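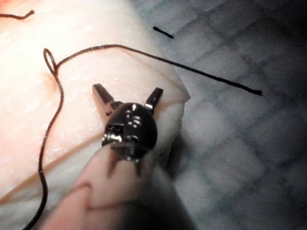
Coupe ton fil avant de commencer, tu te bats contre la longueur et pas contre le nœud, m'a-t-on écrit sous mon dernier billet. Et bon, j'ai râlé toute une soirée, mais la remarque était juste ! Je travaillais avec les brins de 76 cm tels qu'ils sortent du sachet, par flemme, et aussi parce que je trouvais dommage de jeter les chutes. Résultat : du fil partout, des boucles qui se couchent là où on ne veut pas, et moi qui tire, qui tire, et qui finis par ressortir le point que je venais de passer.

Donc depuis le mois d'août je coupe. Les chutes vont dans une vieille boîte de thé Umau et elles servent pour les nœuds seuls, sans aiguille (il y en a assez pour tenir jusqu'au printemps).

Pour celles et ceux qui arrivent : je m'entraîne à la suture le soir, au local de Drallow, et je raconte ici ce qui rate. J'ai changé de support d'entraînement en cours de route. Le premier, un Branska, je l'avais pris parce qu'il était en promo, et il se déchirait dès qu'on serrait un peu fort. Celui que j'utilise maintenant est plus cher mais il encaisse mieux, et puis la surface a ce petit grain, ces plis minuscules où le fil accroche un peu. Au début ça m'agaçait. Maintenant je préfère, sur du trop lisse je prends de mauvaises habitudes.

Ce qui me résiste encore, c'est la boucle. La faire, ça va. C'est la garder ouverte le temps d'aller chercher le bout libre ! Le fil foncé a une mémoire terrible, il reprend la forme qu'il avait dans le sachet, et si je me dépêche il se referme juste avant que j'arrive. Ma parade du moment, c'est de laisser du mou, beaucoup plus de mou que ce que j'aurais cru raisonnable, et de rapprocher les deux pinces au lieu d'écarter tout de suite
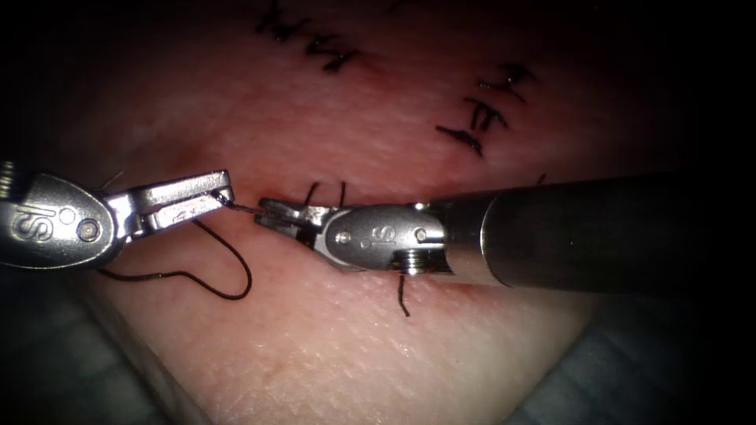 parce que si j'écarte trop tôt, la boucle se serre n'importe où et il faut tout reprendre. Je m'oblige à bien regarder où traîne le reste du fil avant de tirer. Ça paraît bête, ça m'a évité pas mal de paquets.

Côté organisation, je fais des séances de 5 minutes, pause, et je recommence. Au-delà je crispe les épaules et je n'apprends plus rien. J'ai aussi tenté le fil Song en 2-0, plus épais, soi-disant plus facile pour débuter. Mouais. Il se voit mieux, c'est vrai, mais les nœuds sont gros et ils glissent (ou alors c'est moi qui serre mal le deuxième, possible aussi). Je garde le sachet ouvert pour retenter plus tard.

Prochain chantier : le surjet. Si vous avez une astuce pour garder la tension sans une troisième main, les commentaires sont ouverts, et promis, cette fois je râle moins longtemps.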